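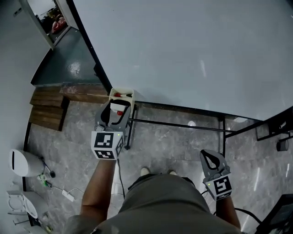
**Tampo branco brilhante com estrutura preta: vale a pena?**

**murali_iyer**
Boa noite a todos! Ando há semanas a namorar mesas de trabalho para o quarto dos fundos (costura, colagens, os trabalhos da miúda, um pouco de tudo) e estou quase decidido por um tampo branco liso com estrutura de metal preto. A que vi na Terelano custa 328 euros com entrega. A minha dúvida é o brilho das luzes do teto, que no branco se nota bastante. Alguém vive com uma assim?

**Revathi_I**
Olá, Murali! Tenho uma há três invernos e adoro-a, a sério. Limpa-se com um pano húmido e sabão neutro e fica como nova. O reflexo existe, sim, mas eu apaguei a luz do teto, pus um candeeiro de braço do lado esquerdo e nunca mais pensei no assunto. Guarda é as canetas de feltro longe dela!

**joar.rustad**
Desculpa, Revathi, mas aqui discordo. Tive um tampo branco da Skerkari e ao fim da tarde doíam-me os olhos, com candeeiro ou sem ele. Troquei por um cinzento-escuro mate em novembro e foi um descanso. Quanto à estrutura preta, nada a dizer, só vê onde ficam as travessas, que eu bati com os joelhos na minha durante meses.

**Kamala V.**
Joar, o escuro também tem que se lhe diga! A minha bancada escura mostra cada grão de pó e cada dedada, passo o domingo de pano na mão. No branco, ao menos, encontro os alfinetes.
Murali, um conselho de quem já perdeu muita coisa miúda: arranja um suportezinho de plástico para a beira da mesa, para ter à mão o que usas a toda a hora. O meu custou uma ninharia e poupa-me imensas voltas.

**joar.rustad**
Na beira? Eu punha-o ao fundo, encostado à parede. Na beira leva uma cotovelada e vai tudo ao chão.

**Kamala V.**
Fita-cola de dupla face, meu caro :)

**murali_iyer**
Obrigado a todos, que respostas tão generosas! Ainda não mediram os meus joelhos, mas fui ver a ficha e a travessa fica a 20 cm da beira. Joar, achas pouco?

**joar.rustad**
Para mim era pouco, mas tenho as pernas compridas. Leva uma cadeira tua à loja e senta-te lá um bocado antes de pagares.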